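Ticket 398: Soft produce handling rules for hand-held grippers
Project: Berna
Opened by: Celeste Herrera
Assigned to: Ulises Jara
Status: Open, pending wording of section 2
Labels: guidelines, produce, grip, review rejects

Celeste Herrera, 9:10 am
Opening this because produce episodes are getting rejected in review at a rate I don't like. In the last batch 76 were sent back, and 65 of those have the same reject code, "object marked or slipping." Our handling guideline has one line on vegetables ("grip firmly, avoid damage") and I think we can do a lot better than that! Could somebody who does the long items regularly tell me what happens in practice?

Golshifteh Mahmoudi, 9:42 am
Happy to. Long items are my favorite, so I have opinions.

Most of the slipping comes from people squeezing before both fingers are touching. One side lands first, the item rolls, and then you clamp down hard to save it. That's also when you get the dents. If you close slowly until both sides make contact, stop for a beat, and then add a little more, the item settles into the V by itself. I tried it on cucumbers, zucchini and the long eggplants and it's lovely to feel it click.

The line in the guideline says "firmly." I'd take that word out today.

Ulises Jara, 10:05 am
Took it out of the draft. Golshifteh, does your two-step close hold up when the item is tipped from flat to upright? That's where I see the slip code most in the Plastside kitchen set.

Golshifteh Mahmoudi, 10:20 am
It does if you turn your wrist slowly. Fast turns, no. Also check the finger pads first. One of our grippers had dried tomato in the ribs and it let go of everything I gave it until I cleaned it with a damp cloth and a toothbrush.

Nélida Domínguez, 11:15 am
Jumping in from review. I pulled the rejects and the code is covering two different problems:

a) item slides or spins in the fingers while it is being moved
b) item has a visible dent or scrape at the end of the episode

We've been telling people "marked or slipping" and they can't tell which one to fix. Please split the code. I'd also like the guideline to say that a dented item gets retired from the set. I keep seeing the same bruised zucchini come back, and whoever picks it up next gets the reject for it.

Celeste Herrera, 11:31 am
Yes to both, great catch on the zucchini. Splitting the code now: SLIP and MARK. Retired items go in the Naretti crate by the sink.

Ulises Jara, 1:48 pm
Draft of section 2, please pick at it:

2.1 Wipe the finger pads before each set. Look between the ribs.
2.2 Close until both fingers touch the item. Pause. Add pressure only until it stops moving.
2.3 Turn long items slowly, and keep the wrist over the table while turning.
2.4 When an item is held upright, keep it clear of your own face and head camera.
2.5 If the item slips, put it down and regrip. Don't chase it with more pressure.
2.6 Retire any item with a dent, split or scrape. Tell the reviewer which episode it came from.

Zulema Zúñiga, 2:06 pm
Love 2.5, that one alone would have saved me a whole morning. Question on where to grip, though. I came over from the Acuña project, and their sheet said always take a long item at its middle. With eggplants that leaves you holding the narrower part if the thick end is very heavy, and the thing wants to swing.

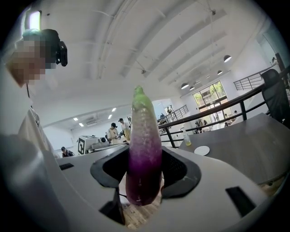 Golshifteh Mahmoudi, 2:19 pm
I'd go with the thick end for anything that finishes upright, and the middle for anything that stays flat. With the weight down low between the fingers you need much less squeeze. The only catch is a very round bottom, which can creep upward if you grip right at the tip, so come up a bit from the end.

Nélida Domínguez, 2:33 pm
From the review side I'm fine with either grip as long as it doesn't change halfway through an episode.

Ulises Jara, 2:50 pm
Adding 2.7: "Upright finish, grip near the thick end. Flat finish, grip the middle. Same grip for the whole episode." Zulema, can you run a set with the new wording and log any SLIP or MARK here? Peppers too, if there are any left.

Zulema Zúñiga, 4:27 pm
Ran it, no MARK, 2 SLIP. Both were me turning too fast, so 2.3 is earning its place. The peppers are a different animal, since they fold in where the fingers press and then spring back. Is that a MARK if it springs back?

Nélida Domínguez, 4:41 pm
Ooh, good question. I'd say no, but I want to look at your clips first. Leave the ticket open.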